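Subject: Re: [bistgate-kitchen] Drying rack, plate capacity
Date: 24/06/2026
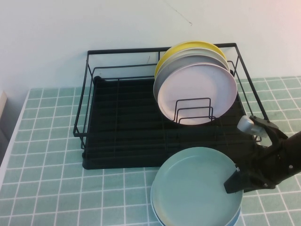

1. Divider position

Keep the wire divider in the right half of the rack. Plates go in upright, leaning back, one per slot. The two pale blue ones go in last.

2. Tray

Pull the drip tray before wiping the tiles. It holds around 400 ml.

> The Steseck rack is 36 cm wide. Does the divider have to
> stay on the right, or can it go in the middle?

Middle works, but you lose the space for bowls.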